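From: Farhad Heydari
To: Isorton woodwork list
Subject: Re: Oil or wax for a pine table top?

Homa Shojaei wrote:
> We have a pine table at home, no finish on it at all, and my husband
> wants to varnish it. I would prefer oil or wax. The children eat on it
> and do their homework on it. Does oil make pine very yellow? And how
> many coats? Arash Mahmoudi told me that five is normal but this sounds
> like a lot of work to me.

Dear Homa,

I have finished three pine tables in the last years, so I will try to answer in order.

1. Colour. Yes, oil makes pine more yellow, and the sun will do the rest. If you want to keep it pale, ask for an oil with a little white pigment. I used the one from Mousavi in Stoltutstead and I was content with it. Try it first on the underside of the table, and wait one week before you judge.

2. Sanding. Begin with 60 only if there are deep scratches, then go finer step by step. Always follow the grain. Pine is soft, and a scratch across the grain will show very clearly after the oil.

3. Coats. Five is too many for me. I put two thin coats, and a third one on the places where people put their elbows. Wipe off everything that the wood did not drink after 15 minutes, otherwise it stays sticky. Please spread the cloths flat outside to dry – they can catch fire by themselves if you leave them in a heap.

4. Knots. They take less oil than the wood between them, so they can look dull or shiny for some days. Fatemeh Kermani puts shellac on hers first. I never did. Two pictures of light wooden table tops, both of them with knots:

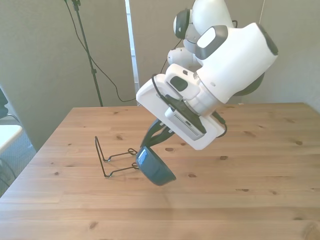
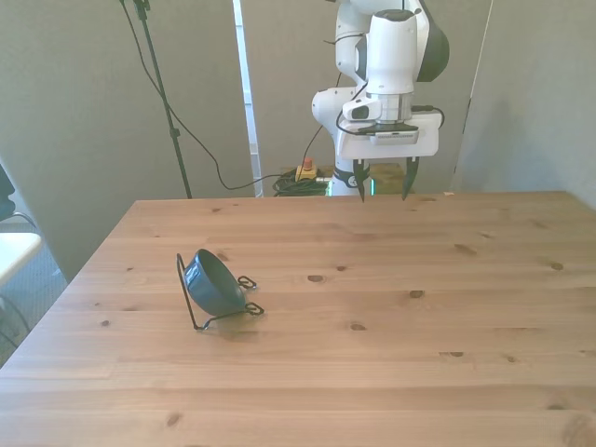
5. Wax. It is nice to touch but a hot cup leaves a ring in it. For a table with children I would take oil, and wax only for the legs.

6. Varnish. Your husband is not wrong, it is stronger. But when it is damaged you must sand the whole top, and with oil you can repair only one small place.

If Arash Rostami still has the sander from the group, you can ask him for it, I returned it to him in December.

Regards,
Farhad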